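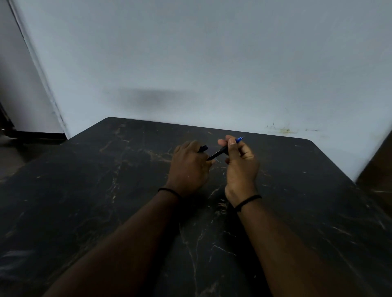

Workshop Tips From a Very Small Game Workshop

I get asked a lot how I keep a game project going in a one-bedroom apartment with a day job and a cat, and the answer is mostly stationery. I make little turn-based games (you may have played Stulgate, the one with the collapsing monastery, hello to both of you!), and over the years I've picked up a pile of habits for the desk side of things, the part that happens before I open the editor. So these are my workshop tips. Steal whatever you like.

Draw the map before you generate the map

I know, I know, the whole point of procedural generation is that the computer does it. But every time I skip this I end up tuning numbers for a week with no idea what I'm aiming for. Now I draw four floors by hand, on graph paper, the way I'd want them to come out on a really good day. Then I tape them over the monitor and keep fiddling until the generator spits out something I could mistake for one of them. With Trandunby I drew caves, and I found out on the second sheet that I don't like long corridors at all. That saved me writing a corridor digger.

Get the paper with the faint lines, by the way. The dark blue grid looks great in the pad and then you can't see your own walls.

Index cards for items

One card per item. Name at the top, what it does in one line, what it's annoying for in another line. If I can't fill in that second line, the item is too good and goes in the maybe box. I write the damage numbers in pencil and everything else in ink, and I've had to rub out some of those numbers so often that the card has a hole in it. Looking at you, Frost Ladle.

The cards also make a decent shuffle test. Deal yourself four, pretend that's everything you found on the first level, and ask if you'd keep playing. I did this with Gwenllian Hughes over soup one night and she quit on floor one three times in a row, so out went the second kind of rope.

My deck for Stulgate got up to 62 cards, and that was too many for one elastic band. Use two bands, crossed, or one of those plastic recipe boxes with the alphabet tabs. I file mine by how rare they are and leave the alphabet upside down at the back.

Write the bug down when you see it

Keep a pad by your left hand (or your right, if you mouse with your left) and when something weird happens, write the seed number first. The seed! Then the turn number, then what went wrong. I used to do it the other way around and I'd be three sentences into a lovely account of a goblin standing inside a door when I noticed I'd closed the window.

Cross things off with one line so you can still read them. Bugs come back, and it's so much nicer to find your old note than to work the whole thing out again.

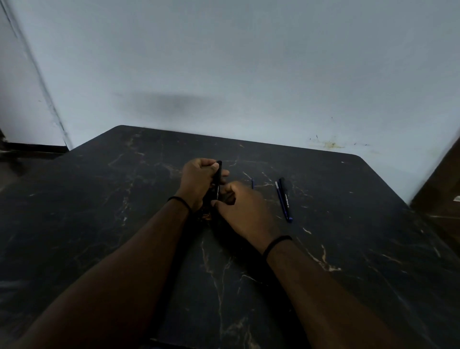 Wipe down at the end of the night

Pencil dust, eraser crumbs, toast. I use a barely damp cloth first and a dry one after, and I do the keyboard with a soft paintbrush, unplugged, tipped forward over the trash can. If you get marker on a hard tabletop, try a little dish soap before you try anything stronger, and whatever you do try, test it on a patch at the back. I once took the shine off a perfectly nice shelf with something from under the sink and I still put a plant on that spot.

Tea goes on the windowsill. It doesn't go on the desk. I have lost a deck of monster cards to tea and I won't discuss it further.

Playtest with a kitchen timer

Set it for ten minutes, hand over the game, and sit on your hands until it rings. You're allowed to write but you're not allowed to talk. It's awful! Llinos Vaughan came over in May to try an early Flutero and spent the entire ten minutes trying to open a wall because I'd drawn the torch bracket like a handle. I would have told her inside of five seconds if I hadn't had the timer going, and then I'd never have fixed the bracket.

A wind-up timer is better than your phone for this. With a phone you start answering things, and your tester sees you doing it and thinks the test is over.

Save your runs in boring names

Mine are the date and then a letter. I used to call my builds things like "final fixed combat good" and by the end of Rowlands I had 300 folders and couldn't have told you which of them had stairs. Boring names sort themselves. Once a week I copy the lot to a thumb drive, and the thumb drive lives in the kitchen drawer with the birthday candles, well away from the computer.

Stop in the middle of something easy

If I finish a feature at bedtime, the next evening I sit there staring. If I leave a half-drawn room on the graph paper, or one potion that still needs a color, I'm working before I've got my slippers on. So these days I leave myself a crumb (a pretend one, see above about toast) with a sticky note on it saying what comes next. Tonight's note says "make the bats slower."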